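Section 4: Setting up hearing alerts in Uvau

I built Uvau so I'd stop missing court dates, and this is the part of the guide I get the most mail about. If you follow criminal cases for a paper, or you're family and just want to know when the next hearing is, start with these steps.

1. Open Uvau and tap Cases, then Add. Type the case number exactly as it's printed on the charge sheet, dashes and all. I once left out a dash and followed a stranger's parking dispute until November!

2. Pick the court. Aranda has two magistrates' rooms and they share one list, so choose the building and let Uvau sort out the room.
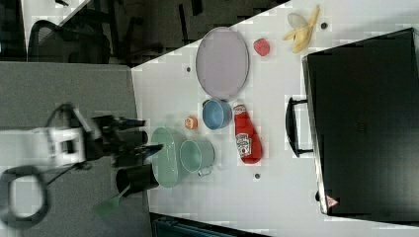 Note: a preliminary hearing and a trial count as separate entries, even when the defendant and the charge are the same. When a case gets sent up to the higher court, you have to add it again with the new number.

3. Under Alerts, set how early you want the ping. I use 65 minutes (my bus is slow), but anything up to 1000 works.

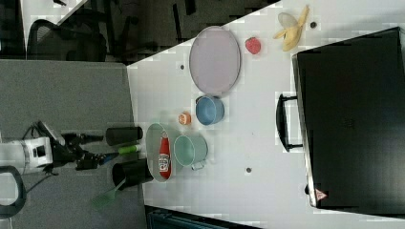
4. Turn on Adjournments. It's off by default, which was my bad call, and Heather McPhee has been after me to change it ever since she sat outside a locked courtroom one Monday.

Caution: the lists are refreshed at 6 a.m. and again at noon. A late change can slip through - please call the clerk's office before you drive a long way.

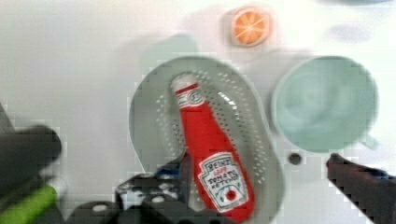

5. Add your notes if you like. Each case holds 500 characters, and they stay on your phone. Don't put a protected witness's name in there anyway, phones get lost.

6. Tap Test Alert. If you see error 312, your login has timed out, so sign in and try again.

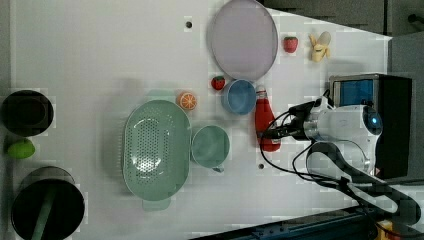
7. To share a case with a coworker, tap Share and enter their email. They'll get the dates but none of your notes.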